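Bambridge Adult Learning
Household Order: What Works and What Only Looks Tidy
Handout 6: Cables, leads and cords
Tutor: Cinzia Grasso

Please read before the practical. Bring a carrier bag of your own leads, in whatever state they are in now. Do not sort them first.

Where we had got to

Last time we dealt with paper, and several of you wanted a rule for how long to keep instruction booklets. I still don't have one I believe in. Cables are easier in one respect, as you can test most of them in a minute. They are worse in another: people keep a lead for a machine they gave away years ago, on the grounds that it might fit something. Sometimes it does. I would like to see the figures before I called that a reason.

The reading

The set text is the chapter on "small flexible goods" in Margaux Langlois's book, pages 239 to 261 in the library copy. Langlois is good on drawers and poor on evidence. She claims that a sorted cable drawer saves a household 26 hours a year. There is no source, and when I tried to work back to it I had to assume a family that loses a charger nearly every day and searches for it with great patience. Read the chapter for the method and leave the number alone.

Her method, shortened:

Empty everything on to one surface.
Separate the strands before deciding what anything is.
Give each type its own container.
Label the container, then the lead.

I have no quarrel with the first two. The third depends on what you mean by type. Langlois sorts by plug. Longo, in the article I handed round, sorts by the room where the lead gets used. Both systems fail at the same point, with the lead that has a different plug at each end and is used all over the house. Decide in advance where that one goes and write it down, or it will end up back in the carrier bag.

Boxes, tubs and baskets

You do not need to buy anything for this course. The Tradico catalogue has a good deal to say about cable boxes with dividers, and the Aria range comes in a shade for every room. A divider is useful if the thing behind it stays put. Leads spring. A stiff one will climb over a low divider by itself, and you then have two compartments of mixed cable and less space than you started with.

Open baskets are cheap and you can see into them. Against that, thin wire and small plugs can find their way through mesh sides, and a lead pulled up in a hurry may bring the basket with it. Try it with your own thinnest lead before you commit a shelf to them.

Coiling

Three ways are in general use.

Round the hand. Quick, and most people do it. Wrapping round and round the palm puts a twist into the lead at each turn, which is why it won't lie flat afterwards.

Over and under. Alternate loops are turned the other way so that the twists cancel out. It is worth learning for anything long. For a short phone lead I think it is showing off.

Loose loops. Lay the lead in wide curves in its container with no tie at all. Langlois disapproves. I have found it perfectly good, provided there is one lead to a container. Put in a second and you have a tangle by the end of the week.

Undoing a knot

Find an end. Loosen the whole bundle outwards before you pull on anything, and keep the free part stretched out along the table so that it can't rejoin the rest. Pulling hard on one end will sometimes clear a simple snarl and will always tighten a real knot. I don't accept the common advice to shake it.

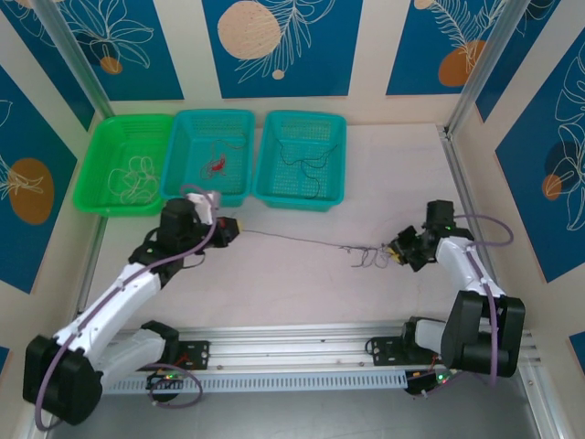 For the practical

Work in pairs, one bag at a time. Set aside any lead with split or scorched covering and do not plug it in to see. Anything you can't name goes in a separate pile with a paper tag, and stays there until August. If you haven't missed it by then, take it to the recycling point.

Written work

600 words on a system you have tried at home for a fortnight. Tell me what went wrong with it. "It looks much better" is not a finding. Hand in by 3rd May, on paper, to the front office.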